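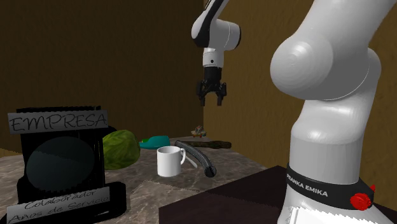
台面机械臂的布置与日常保养：工作间小窍门

更新：2019年7月9日
整理：Agata Bassi
栏目：Wastemia 工作间

本页讲的是单臂、小夹爪、装在桌边、对着一块厨房台面干活的那种工位。先在仿真里把布局摆一遍，再照着摆实物，最后是日常的擦拭、检查和换件。大型产线上的设备请看厂家手册，这里的做法不一定合适。涉及拆外壳、动内部线路的事，一律找有资质的维修人员。

一、先在仿真里摆台面

1. 墙也要建进去。很多人只建桌子和臂，墙角空着，结果规划出来的轨迹从墙里穿过去，到了实物上才发现肘部没有地方转。两面墙加一个墙角，用最简单的平板就够，颜色随便，深浅不同的两种棕色看起来比较容易分清哪面是哪面。

2. 底座所在的桌面和干活的台面分开建。我们的场景里，底座在近乎黑色的桌面上，旁边接着一块灰米色大理石花纹的台面，两块是斜着碰到一起的。分开建以后，哪一块挪了位置，只改那一块的坐标，底座不用动。

3. 斜接的地方量两次。拿尺子从底座中心量到接缝的近端，再量到远端，两个数都记下来。只量一个数，角度就是猜的。

4. 物品别全挑好抓的。方块和圆柱摆得再多，也看不出夹爪会在哪里碰壁。白色马克杯算是规矩的，旁边再放一棵卷心菜、一截弯曲的软管、一块立着的奖牌，高低软硬都有了。后墙角那边放一个很小的彩色玩偶，可以检查远处的小东西能不能被识别出来。

5. 杯把的朝向要写进记录。同一个杯子，杯把朝右对着软管和杯把朝外，是两道完全不同的题。我们过去只写“杯子，台面中部”，过几天复现不出来，白费了半个下午。现在的写法是：杯子，台面中部，把朝右，右侧有软管。

6. 高的东西放在离视点最近的地方会遮住后面的东西。黑色奖牌摆在左前方，卷心菜就有一部分躲在它右上角后面。要测遮挡，这样摆正好；要测抓取，就把奖牌挪到后墙根。

7. 起始姿势统一。前臂从上方下来，两指竖直朝下，微微张开，指尖悬在台面物品上方，留足高度。每次实验从这个姿势出发，也回到这个姿势。名字我们就叫“上悬位”，写在工位旁边的卡片上。

8. 场景文件每改一次就另存一份，文件名里写改了什么。“最终版”“最终版新”这类名字请不要再出现在共享盘上。

二、照着仿真摆实物

9. 清台面。先把所有东西拿走，擦一遍，等台面干透再开始贴定位标记。湿的时候贴的纸胶带过一夜就翘边。

10. 用低粘纸胶带贴十字，每样物品一个，旁边用铅笔写编号。不要用记号笔直接画在石材上，浅色花纹里渗进去就擦不掉了。Tharun Kaimal 试过牙膏、小苏打和酒精，都只能擦淡。

11. 软管、电线一类的长东西，两端都要定位。只定一头，另一头自己会慢慢弹回原来的弯度。新软管先反方向卷一夜，第二天会听话一些。

12. 底座周围留出一圈空地，工具、螺丝盒、抹布都不放。我们留的是 200 毫米，用纸胶带在桌面上贴出来。底座黑圈上有红色旋钮的那一侧尤其不要堆东西，也不要拿来挂耳机。

13. 急停按钮的位置要让站着和坐着的人都够得到。开工前按一次，确认臂确实停住，再复位。这一步每天做，换人操作时再做一遍。

14. 夹爪下方第一次运行时什么也不要放。空跑三遍，速度调到最低，看肘部离墙有多远。肘部的大圆壳是最先碰墙的地方，很多人盯着指尖看，忘了它。

15. 空跑没有问题，再放一只不怕摔的杯子。塑料杯最好。陶瓷杯等轨迹稳定以后再上。

16. 真蔬菜会变。卷心菜放两天外层叶子就蔫了，尺寸小一圈，夹爪原先的开口宽度就不对了。要么每次换新的，要么用仿真蔬菜，把重量配到接近。用真的时，干完活收进冰箱，不要留在台面上过夜。

三、擦拭

17. 停机，断电，等指示灯全灭。然后才拿抹布。

18. 白色外壳用微湿的细纤维布，从上往下擦，肘部、前臂、底座各用一面，布要拧到不滴水。光面的壳子最显手印，也最容易留下细划痕，所以厨房百洁布、去污粉、带颗粒的清洁膏都不要上。

19. 清洁剂一律先喷在布上。直接往臂上喷，液体会顺着壳子流进接缝。关节缝里的灰用软毛刷扫出来，不用压缩空气吹。

20. 丙酮和稀释剂不要进这个房间。用什么酒精、什么浓度，以手册写的为准。

21. 黑色的部件看不出脏，摸一下才知道。夹爪侧面常有一层菜汁和灰混成的薄膜，每次做完蔬菜类的活都要擦。指尖单独用一块布，擦完翻开看看内侧。

22. 底座和桌面相接的那一圈最容易攒面包屑和碎菜叶。用旧牙刷沿着边缘刷一圈，再用吸尘器的细嘴吸走，吸嘴不要顶着线缆。

23. 台面用中性清洁剂。石材类的台面怕醋、怕柠檬汁，滴上了马上用清水擦掉。

24. 抹布分两种颜色，擦臂的和擦台面的不混用。我们的是灰布擦臂，黄布擦台面，洗也分开洗。柔顺剂别放，放过以后布会在壳子上留一层油。

四、夹爪和指尖

25. 每周看一次指尖。平着看，侧着看，用手指肚摸边缘。方头指尖磨损先从两个外角开始，磨圆以后夹杯把容易打滑。

26. 两根手指一起换。只换一根，左右高低差一点点，夹薄东西的时候就歪。

27. 换指尖的螺丝按对角顺序拧，先都带上几扣，再逐个上紧。力矩看手册，不凭手感。拆下来的螺丝放进磁吸碟，碟子放在桌子另一头，不要放在夹爪正下方的台面上。

28. 换完以后重新做一次开合校准。先空合，看两指能不能贴平，中间夹一张复印纸，慢慢抽，上下阻力差不多就可以。

29. 再夹一遍老三样：杯子、软管、一根木勺。三样都能夹起、放下、再夹起，才算换好。

30. 备用指尖用小袋分装，袋上写装上日期和拆下日期。旧的也不要马上扔，下回出了怪毛病可以拿出来比一比。Illis 那个抽屉第二格是新的，第三格是旧的，请放对。

五、线缆和固定

线缆每次开工前用眼睛顺一遍，从底座插头看到墙上的插座。插头有没有松，拐弯的地方有没有压在桌腿下面，外皮有没有发白。有发白的就停用，报修，不要缠胶布继续用。

绑扎带留一点余量，勒到还能在里面转动线缆就行。靠近底座的第一道用魔术贴，拆装方便，剪扎带时也不会误伤线皮。

底座螺栓每月检查一次。我们的桌面偏软，刚装好的头一个月松得最快，一月份装的那台，过了 11 天就能用手晃出声音。后来在桌板下面加了一块钢垫板，情况好了很多。检查的时候在螺栓头和底板之间画一道细线，下次来看线有没有错开，比每回都上扳手省事。

桌子本身也要查。四条桌腿着地，水平仪放在底座旁边，横着竖着各看一次。地面不平就垫金属垫片，不用折起来的纸板，纸板会慢慢压扁。

六、记录怎么写

一台臂一个本子，放在工位旁边，铅笔拴在本子上。电子版也有，但是手上沾着东西的时候没有人愿意去碰键盘。

每条只要四项：做了什么，谁做的，换了什么件，之后试过什么。Gemma Russo 的写法比较清楚，抄一条在下面。

“换指尖一对。空合平，纸抽有阻力，上下一样。杯、管、勺各夹 30 次，勺掉一次，勺柄有油，擦过再夹没掉。右侧魔术贴换新。”

出了撞击，不管轻重都要写。撞了哪里、当时速度多少、臂自己停的还是人按停的。撞过以后不要直接接着干，先回上悬位，断电，把撞到的部位擦干净，看有没有裂纹，再低速空跑。听到关节里有原来没有的声音，就到此为止，打电话报修。

七、常见小毛病

杯子夹起来就转：夹的位置偏高或偏低，往杯身中段挪。杯壁上有水也会这样。

夹杯把总碰到软管：先把软管往后挪，确认杯把本身的抓取没有问题，然后一点一点挪回来。一上来就两个难题一起做，查不出是哪一个错。

细长的棒子夹起来一头往下掉：找重心。把棒子横架在一根手指上，平衡的地方做个记号，就夹那里。

扁而弯的小件夹不起来：指尖下得不够低，或者开口方向不对，换个方向沿着窄边夹。台面硬，下探的时候速度放慢，留一点间隙。

远处墙角的小东西识别不到：先加灯，再看标定。灯要从侧上方来，正对着光面的台面打，反光比没有灯还糟。Gaetano D'Amico 用一张烘焙纸挡在灯前面，效果可以，注意纸和灯泡之间要有距离，只能配冷光的 LED 灯。

仿真里好好的，实物上总偏同一个方向：多半是两块桌面之间那个角度量错了，回到第 3 条。

仿真和实物都对，下午开始偏：看底座螺栓，看桌腿，再看有没有人挪过相机支架。

八、长时间不用

回到便于收纳的姿势，断电，罩上防尘罩。棉布的就行，塑料罩不透气，潮湿的季节里面会结水。De Luca 裁的那批罩子下摆偏长，会拖到台面上，用夹子夹起来再罩。

台面上的东西全部收进箱子，箱盖上贴一张清单。食物一概清走，包括卷心菜掉下来的叶子。

再启用时，从第 13 条急停检查做起，然后空跑，再夹塑料杯。停了一个月以上的，螺栓和线缆也重新查一遍。

要补充或改错的，写在本子最后一页，或者直接告诉 Urmila Kashyap，下次更新时一起改。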